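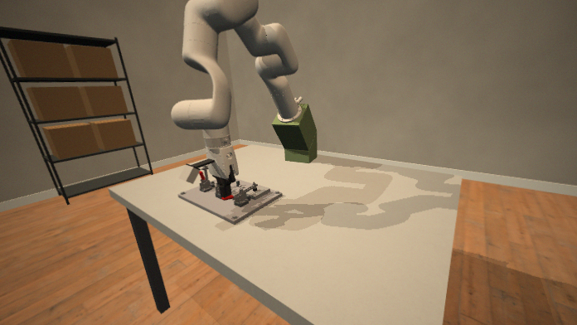
Ticket 113: Arm stalls or faults on final approach to clamp fixture
Project: Misteo (shared workshop build)
Component: motion planning, simulated cell
Opened by: Dong-hyun Moon
Priority: normal
Status: closed, one item carried over

Summary

The arm reaches the pre-grasp pose over the fixture plate without trouble. On the last 60 mm of vertical descent toward the red parts, the planner either returns no path or returns one that stops with a joint 4 velocity fault. All of this is in simulation. The real arm has not been powered for this task and should stay off until the ticket is closed.

Environment

Simulator: Clalurar, physics step at default
Planner: Delaunay, straight-line mode for the last segment
Arm driver: Dason, position control
Scene: table cell and mat cell, same room model
Gripper: two-finger, dark finger model, collision hull on

Steps to reproduce

1. Load the table cell and home the arm.
2. Send the pre-grasp pose for the center station.
3. Request a straight-line descent to grasp height with the fingers open.
4. Repeat from a fresh home position. The fault is intermittent, so a single clean pass means nothing.

Expected: the arm descends, the fingers close on the red part, the arm lifts.
Observed: 38 failures in one overnight batch. The split between "no path" and "velocity fault" was close to even. Logs are in the project share under the ticket number.

Log

Wednesday, 19:10
Checked the pre-grasp pose first. The commanded and reported tool positions agree to well under a millimeter. Not a calibration problem.

19:35
Turned off collision checking between the fingers and the plate. "No path" results went away completely. Velocity faults stayed. Treating these as two separate faults from here on.

20:05
Fault A (no path). Displayed the collision hulls over the visual meshes. The hull for the fixture parts was generated as one convex shape per fixture, so the space between the clamp and the red part is filled in as far as the planner is concerned. The fingers have to enter that space to grip. Whether a path was found depended on how far the goal tolerance let the tool sit above it.

20:40
Rebuilt the fixture hulls as separate pieces: base, clamp body, handle, red part. Collision checking back on. Fault A did not recur in a short batch. Planning time went up slightly, which is acceptable.

21:15
Fault B (velocity). Plotted joint 4 during the descent. The elbow solution chosen at pre-grasp differs between runs. In one of them the wrist passes close to a singular pose partway down, and joint 4 has to turn quickly to hold the tool vertical. The driver limit trips. The limit is correct and I am leaving it alone.

21:50
Seeded the inverse kinematics with a fixed elbow posture for each station. The planner now rejects any pre-grasp solution from the other branch. Also lowered the descent speed to half. Ran without the speed change as a check: still clean, so the seed is the fix and the lower speed is only margin.

22:20
Moved to the mat cell to see whether the fix carries over. The base sits differently relative to the plate, so the table seeds do not apply and had to be solved again. The upper station needs the most reach across the plate and was the one I expected to fail.

Checks run in the mat cell

1. Base frame. Compared the arm's base transform with the mounting block in the scene file. The transform was still the table one. Corrected, saved, reloaded.

2. Plate rotation. The plate is turned with the mat, and the station poses have to be read in the plate frame. Two of the three were still stored in the world frame. Converted both.

3. Approach over each fixture. Stepped the tool to pre-grasp at the lower, middle and upper stations in turn, fingers pointing down, and compared the elbow posture with the new seeds. 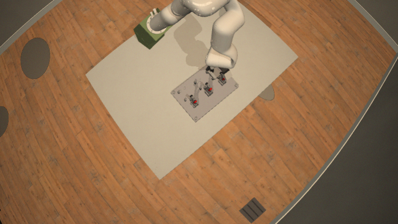
4. Descent. Ran the straight-line segment at each station with the rebuilt hulls and collision checking on. No faults at the lower and middle stations. The upper one gave a single "no path", traced to a goal height set below the part. Raised the goal and reran.

5. Full batch. 1,108 descents across both cells, left running overnight. No velocity faults and no planning failures.

Resolution

Fault A: collision hulls split per part. Do not regenerate them with the single convex option. The importer selects it by default, and it has to be changed each time the fixture model is updated.

Fault B: fixed elbow seed per station and per cell, stored beside the station poses. If a plate or base is moved, solve the seeds again before running anything.

Carried over

Grip contact is not covered by this ticket. The batch counts a descent as good when the tool reaches grasp height, and it does not test whether the part stays in the fingers during the lift. Finger friction values are still the simulator defaults. Separate ticket to follow once the finger pads have been measured.

Closed by: Dong-hyun Moon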